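I have wanted somebody else to do my washing-up since I was tall enough to reach the sink, so I went along to Dilaneo with high hopes and, I admit, a biscuit in my pocket. 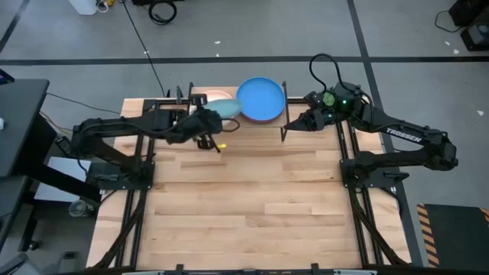 Carys Lewis, who has spent 2 years teaching a pair of arms to handle crockery, is cheerful about how slow it all is. A child could stack 3 plates before the kettle boils (mine won't, but they could!). Her machines still need a good long think over each one.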